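News > Workshop > Automation

Roller feeder back on the bench at Gorkari

2025-06-14

GRAKILPORT – The small roller feeder at Gorkari's packing cell is out of service again, and this time the crew is taking it apart properly instead of patching it. Rods off, cleaned, back on. New end fittings where the old ones are worn. Should be running before the next order goes out.

Sharon Laizer, who looks after the cell, said the trouble started in March. Parts would reach the end of the rollers and stop short of the box. The arm then waited for a part that never came and timed out. Somebody would nudge it by hand and restart. That was fine once a shift, not fine by lunchtime every day.

"We kept blaming the arm," Laizer said. "Spent 2 days on the arm. It was the rollers dragging the whole time."

The worst run was 363 parts out of a planned 400. After that the job was moved to the bench. 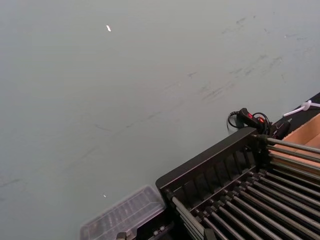
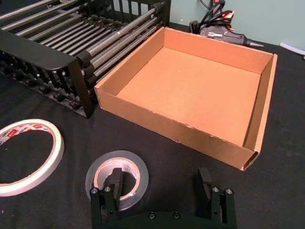

Feeder rods and the open cardboard box at the end of the rack.

The plan is simple enough. Each rod gets lifted out, wiped down and rolled on a flat surface to check for a bend. Anything that wobbles goes in the scrap. The fittings that hold the ends get a dab of light oil, no grease – grease is what picked up all the cardboard dust last time, Laizer said. The switch gets tested before and after, and the cable is to be tied back so it cant wander into the rollers.

Then the arm. Ravinder Després will reteach the pick and drop points once the rack is back in position, as even a small shift in the rack throws off the drop. He wants to run the first 30 parts at half speed with a hand near the stop, then a full batch. He also wants the rack bolted down this time. It was held with tape before, and it crept.

"Every time someone leaned on the table it moved a little," he said. "Then the arm is putting parts next to the box."

Spare fittings were ordered from Kirui and are due with the next delivery. Until they come the crew will reuse the best of the old ones and swap them later. Not ideal. Després said he would sooner have the cell back for testing than leave it sitting.

The software on the arm, a Cestitano package, stays as it is for now. An update is available but Laizer does not want two changes at the same time. If the feeder runs clean for a couple of weeks they will look at it, and at a longer wait before the arm times out.

Packing by hand continues on the other table in the meantime. Orders have been going out on schedule, Laizer said, with a bit of overtme. A checklist for the rods and fittings will be taped up by the cell, and the cleaning goes on the monthly list starting with the next one.

12 shares | 4 comments

Contact the newsroom | Copyright 2025 | Back to top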